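Shipping scale drifts upward during the morning, reads low at the rear right corner
4 min read
Shares 3 | Comments 4

Opened by: Lenni Halonen
Site: Heiskanen, packing room
Equipment: Clevik bench scale with remote indicator, Clillance shipping software
Status: closed

Reported fault
Indicator shows zero at startup. By mid-morning the empty platform reads a few grams positive. Pressing ZERO clears it, then it climbs again. Separately, the same parcel gives a lower figure when it sits toward the rear right corner. Postage is being bought at the wrong weight on small parcels. Large parcels are not noticeably affected.

08:40
Checked that the scale is level. Bubble was off toward the back. Rear right foot had backed out of its locknut. Leveled all feet and tightened the locknuts. Zeroed. 800 g parcel now reads the same at center and front left, still low at rear right.

09:15
Removed the platform. Packing dust and a strip of tape backing under the rear right overload stop. The tape was thick enough to touch the spider before full load. Removed, wiped down, refitted. Corner error is gone at light loads. Drift is unchanged.

09:50
Swapped the power adapter for the one from the returns desk. No change. Moved the indicator cable away from the label printer supply. No change. Put the cable back on its clips.

10:30
Went through the indicator settings. Zero tracking was off. It was presumably turned off when the Clillance driver was set up in May, as the setup sheet for that version says to. The current version does not need it off. Left it off for now so that the drift stays visible.

11:10
Found that the heater under the bench blows on the left side of the base. Empty platform reading follows the heater: climbs with it on, settles with it off. Tested through two full heater cycles. Moved the heater to the far wall and fitted the draft shield from the Drillia parts box.

13:20
Empty platform has held zero since the last entry. Turned zero tracking back on at the smallest step. Ran calibration with the site test weights. Readings taken at center, then at each corner:

600 g: correct in all positions
800 g: correct in all positions
900 g: one division low at rear right, within limits

14:05
Clillance was still showing the old weight on the first parcel after a restart. The software was reading the last stored value before the port opened. Set the driver to "wait for stable" and restarted. First parcel now matches the indicator.

Cause
Loose foot and debris under the overload stop (corner error). Warm air on the base (drift). Driver setting (stale first reading, not in the original report).

Open item
Test weights are kept in the office and packing staff can't get at them before the office opens.

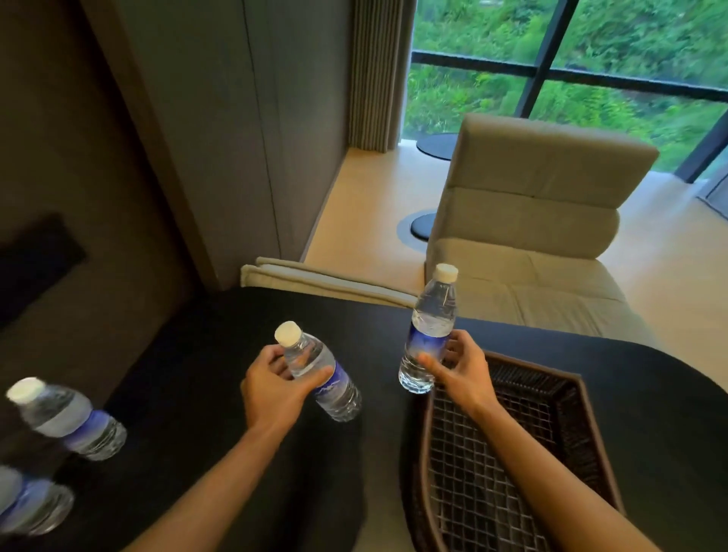 Corner error can be checked before the office opens without the test weights, as long as the check is treated as a comparison and not a calibration. Zero the empty platform, place one load at the center, note the reading, then move it to each corner in turn. Any compact load that doesn't change weight will do. A small bottle of water with the screw cap left on, such as the ones with the blue label and white cap, is suitable. Don't use the volume on the label as a weight, and don't swap in a second bottle halfway through even if it looks identical. If any corner differs from center by more than one division, look under the platform first, then reopen this ticket.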